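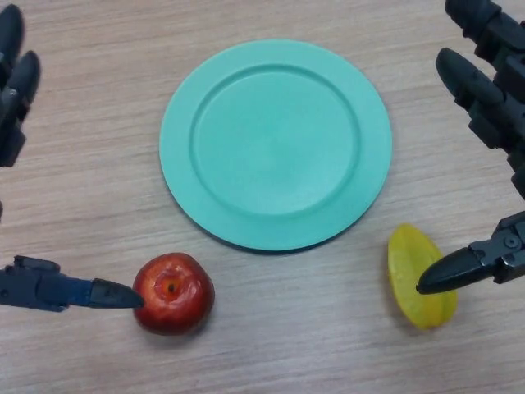
An apple, a star fruit and a green plate, with a robotic hand on either side.

Table work: can machines do the chores yet?

12/22/22

273 shares | 2 comments

Putting fruit on a plate is a job most children can manage by the time they start school. It is also one of the jobs that people who build household robots keep coming back to, and it makes a fair test of where the machines have got to. This page looks at that job and at some of the others that get mentioned alongside it, in the home and on the shop floor.

The short answer to the question in the heading is no, if chores means the whole round of work in an ordinary house. The longer answer depends on the chore.

The fruit

An apple is close to round and will roll if it is pushed from one side without anything to stop it. A star fruit has ridges and a point at one end, so the place where a finger lands matters a good deal more. A hand that closes the same way on both will usually do better with one than the other. In the picture each hand has a tapered black fingertip close to its own piece of fruit, with the plate in the middle and further up the table.

Ripe star fruit bruises along the edges. A shopkeeper in Dalel who sells them in July told us she throws out more for brown ridges than for anything else, and her customers do that damage with their thumbs. Any machine that is going to pack fruit for sale has to beat the customers, at least.

The plate

A plastic plate is forgiving. It can be knocked and it weighs very little, though a light plate also slides when something catches the rim. Setting one piece of fruit down on an empty plate is easy enough. The second piece has to go in without shifting the first, and a shallow plate gives little help there. People solve this without thinking by steadying the rim with the spare hand.

Two hands

Many machines in warehouses work with one arm and a suction cup. That suits boxes. Kitchens are full of jobs that need two hands, such as opening a jar, drying a bowl or holding a bag while something goes into it. Hands with jointed fingers are meant for that sort of work. They cost more, they have more parts to wear out, and they are slower to set up than a plain gripper.

On the shop floor

The Pawłowska bakery in Firkotdale looked into having its rolls packed by machine last year. The quote was for a system that would handle 700 rolls an hour, all of one size. The bakery makes several sizes, some with seeds, and changes over during the morning. It kept the packing table as it was and bought a second slicing machine, and the staff say they are happy with that.

Roltix, a small firm on the Dalel road that makes trays and crates for growers, went the other way. Its stacking arm lifts empty crates on to pallets, 100 to a load, and stops if one arrives upside down. Somebody then walks over and turns the crate round. The firm reckons this is a good use of the arm and a poor use of the person, and is looking at changing the belt.

In the house

Floors are the part that has gone best. Robot vacuum cleaners are common now and most owners seem to keep using them, stairs and loose socks aside. Washing up was largely dealt with by the dishwasher decades ago, apart from the loading and unloading, and that part is still done by hand. Folding clothes is a long way behind. Cloth changes shape every time it is picked up, and a shirt that went well once may go badly the next time.

Clearing a table sits somewhere between the two. The objects are mostly solid and mostly small, and many of them belong on a plate, in a bowl or in a bin. A tidy table in good light with a few things on it is the easy version. Breakfast for four, with crumbs, a wet teabag and a newspaper over half of it, is the version people would pay for.

What would count

We asked readers in July what they would want a home robot to do before they would think of buying one. Emptying the dishwasher came first, followed by changing the bed and picking things up off the floor. Fruit was not mentioned, though one reader did want someone else to peel the oranges.

2 comments

cratesandbarrows
The bit on Roltix is right but the belt has been changed already. It still stops for the upside down ones.

hillside_kitchen
I would settle for one that puts the bins out. Is there going to be a page on gardens?

Share this page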